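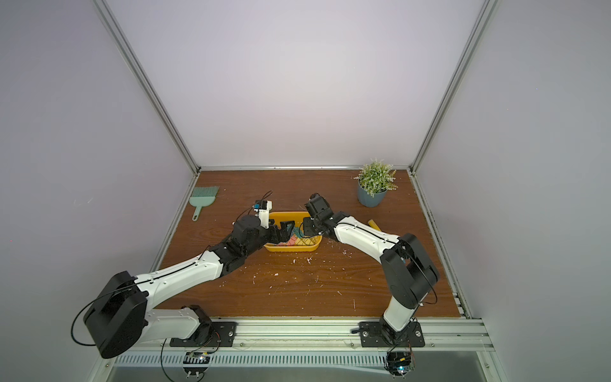
Both arms over the tray, left gripper in the pick zone.

Ticket: Left arm stalls or drops out when both arms work the tray
Project: Plureck (two-arm sorting cell, shared workshop)
Opened by: Wondimu Sisay
Opened: Mon 17 August
Status: Open, workaround in place

1. Symptom

During two-arm runs the left arm stops answering on the bus. The log shows a read timeout on the wrist roll joint, then on every joint past it. The right arm carries on. Power cycling the left controller brings everything back until the next dropout. Left arm alone: no dropouts in 50 cycles. Both arms: 39 clean cycles, then a timeout, then another one four cycles later.

Controller firmware is unchanged since March. Baud rate and joint IDs match the config on the workshop server. The supply is the Paltia unit, shared by both arms through a single splitter.

2. Wrist view check

Wanted to rule out a mechanical jam, so I went through the wrist camera recordings. Binder clips are the worst part we handle because the wire handles stick out past the body and can catch on the tray rim. With a large clip held upright, the handle overlaps the near corner of the tray. Current on the gripper joint stays well under the limit through the timeouts, so a snag doesn't explain it.

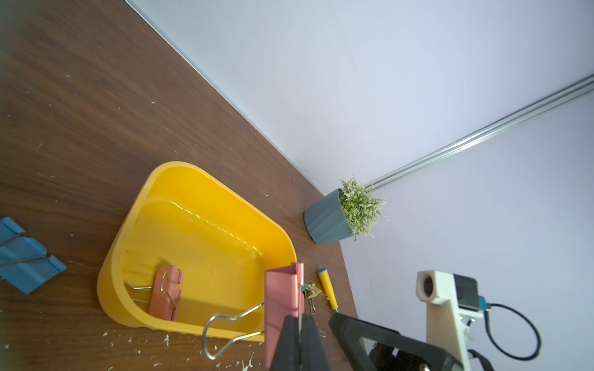

3. Power and cabling

Measured at the left base connector with both arms moving: dips of over 1,000 mV when both elbows accelerate together. With the right arm parked, the dips are too small to matter.

Swapped the left bus cable for the Feng spare. No change. Reseated both ends of the wrist cable. No change. Added a 1,000 uF capacitor at the left controller input. Timeouts are less frequent but still there.

Workaround: the scheduler now offsets the two arms by half a second so the elbows don't start together. Test load was teal blocks and pink clips in the yellow tray, both grippers working over it. No timeouts so far with the offset on, but cycle time is worse and I don't want to leave it that way.

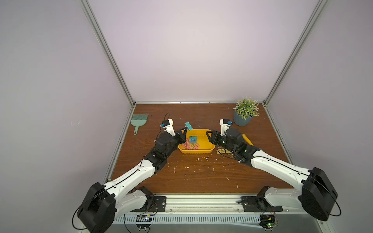 Abbas Fallahi replied that the splitter should go before anything else gets changed. The Orkport cell had the same timeouts on one side only, and the fix was a separate supply lead for each controller with the grounds tied at one point. He also asked for a run with the capacitor removed, so the two changes aren't mixed up in the results.

4. Next

Capacitor comes out first, offset off, repeat the two-arm run. Then separate leads. Splitter stays on the bench until both runs are logged.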